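Reading time: 3 min

# wakbridge-demos

Hand-held gripper demos for the Wakbridge cell. Two grippers, one per hand, no robot needed to record. Version of 2020-03-14. Older copies from January have the wrong gripper width scaling, delete them.

Maintained by Torben Haberkorn. Hardware questions to Stellan Nordin -- he has the spare fingers and the print files.

## What's in it

85 episodes that passed, 13 that didn't. The 13 are kept in `rejected/` with a one-line reason each. Don't train on them, but do look at them before you record your own, most are the same two mistakes.

Tasks:

- `lid_handover` -- right picks up lid, passes to left, left places it
- `block_sort` -- Indovwood blocks into the tray, one hand at a time
- `cable_tuck` -- hold the clip with one, push the cable in with the other. Hard. Most of the rejects are from here

Seven people recorded. Operator is a letter in the metadata, no names anywhere and please keep it that way. Faces get pixelated on export. If you add raw video run the face step yourself, it is NOT automatic for anything dropped in by hand.

## Layout

One folder per episode:

- `left.mp4`, `right.mp4` -- the wrist views
- `poses.csv` -- both gripper poses, same clock
- `width.csv` -- finger opening, in mm
- `meta.json` -- task, operator letter, calibration id, notes

Timestamps are in seconds from episode start. Left and right are the operator's left and right, not the viewer's. This has bitten us already.

## Before recording

1. Charge both grippers. Low battery drops frames and you don't find out until export.
2. Wipe the lenses.
3. Open and close the fingers all the way, 3 times, slow. Width calibration reads this.
4. Do the map pass. Walk the gripper around the work area, look at the walls and corners too. Blank wall only = no tracking.
5. Hold the grippers so each one sees the marker on the other for a moment. Used to line up the two tracks.
6. Start the clip. Wait a beat. Then move.

If the map fails do it again in the same light. Don't reuse yesterday's map, blinds move, people move the whiteboard, and then everything is off by a bit and nobody notices till replay.

## While recording

Slower than feels natural. The arms on the Senel cart can't keep up with a quick wrist flick and the replay will just cut the corner.

Don't reach across yourself. Looks fine in the video, arms collide.

Keep your own hand out from between the fingers and the object. Fix a slipped grasp with the gripper or scrap the episode.

End each one with both grippers open and away from the object. Finger width at the last row should be near max, the checker looks for this.

## Checks on export

`check_episode` fails an episode when:

- tracking lost for more than a few frames
- left and right clocks drift apart
- width never changes (sensor unplugged, usualy)
- first or last row is a closed grip

Tracking loss is mostly people standing too close, filling the view. Second cause is pointing straight down for too long over a plain table top.

Pose jumps are not caught yet. Plot the path before you trust it. Torben has a notebook for it, `plot_tracks.ipynb`, a bit rough but it runs.

## Known problems

- Martens mount on the left gripper works loose. Tighten between sessions. If the calibration id changes mid folder that's why
- `block_sort` episodes all start with the tray on the same side. Policy learns the side. More variety coming
- `meta.json` notes are in whatever style the operator felt like
- no force data at all. The grippers don't have it
- wide lens, so undistort first if your pipeline expects straight lines. Parameters are in `calib/`

## Views from the grippers

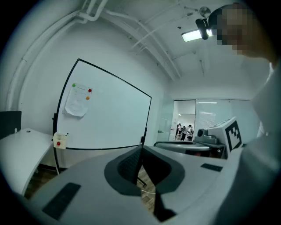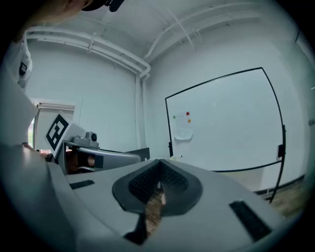

## Q

Can I mix these with episodes teleoperated on the real arms?

Only after you put them in the same frame and resample to the same rate. Teleop logs are in the arm base frame, hand-held poses are in the map frame, and the gap between them is different for every session. Use `to_base.py` with the session's calibration id. Keep a source flag in the metadata too -- teleop motion is slower and jerkier, and you'll want to be able to pull one set out agian when something looks wrong in training.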